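Notebook, play kitchen refurbishment, Pekonthorpe workshop
December 26, 2022

Building is quiet, heating is on its holiday setting, and I have the long bench to myself apart from a box of plastic fruit. Margit wants the loan kits sorted before the nursery groups come back. There are 284 pieces on the inventory, which was last checked in May by someone who wrote "misc. food" next to the last forty or so and went to lunch.

Started with the plates, as they are the easy part. Washed the lot in the Wunderlich tub with plain dish soap. The dye in the green ones still hasn't come off on the cloth, so Helge's warning from the spring can be retired. One cream plate has a crack running in from the rim. Binned it. The saucers go back in the drawer marked SAUCERS, where I found three spatulas and a glove.

Cups: fine. Cups are always fine. I don't know what children do to the rest of it, but they have a truce with cups.

Next, the question of what counts as a set. The old Idus card says "one plate, one main, one side, one sauce," which was clearly written by an adult who had eaten in a canteen. Kerstin's note from the last visit says the children put whatever they like on whatever plate is nearest and then charge for it. I am inclined to go with the children and drop the set menu. Trygve will object, having drawn the menu.

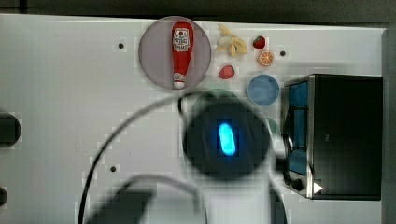
Fruit needs more thought than I wanted to give it. The old kits had fruit in its own bag, and the bag came back empty every time while the bread bag came back with fruit in it. For the new layout I want the fruit out on the table from the start, beside the plates, so it gets seen before the bread does. The peeled banana earns its place, with the peel splayed out like that; you know what it is from across the room, and the same goes for the orange slice with its bright segments. The strawberries are small and will be the first to leave in a coat pocket. Put down for spares. As for ketchup, the bottle laid flat on the purple plate takes up very nearly the whole width of it, so anyone serving ketchup as a main course (Kerstin assures me this happens) is at least getting a full plate. The sauces could do with a smaller bottle. Ask Vutine if they still make one.

Labels. Tried the new paper ones on the bread tin and they lifted at the corners within the hour. Tried again after wiping the tin down with alcohol, same result, slightly cleaner tin. Nicanor has a roll of the vinyl kind in his cabinet, and his cabinet is locked, and Nicanor is on a ferry.

Lids: two tins without lids, two lids without tins. They do not fit each other. I checked all the combinations, including the one that was obviously wrong, and then checked that one again.

Bread is as sad as ever. The rolls have gone grey on the underside and scrubbing only makes them grey and fuzzy. I'd replace them all and keep one for the shelf as a warning.

Still to do:
Spare strawberries – put on the Vutine order
Rewrite the kit card, tell Trygve gently
Vinyl labels when the cabinet is open
Find out who owns the glove
Second wash for the cutlery, water was too cool by the time I got to it

Stopped at four. Lights off in the back, tub left upside down on the rack to drain.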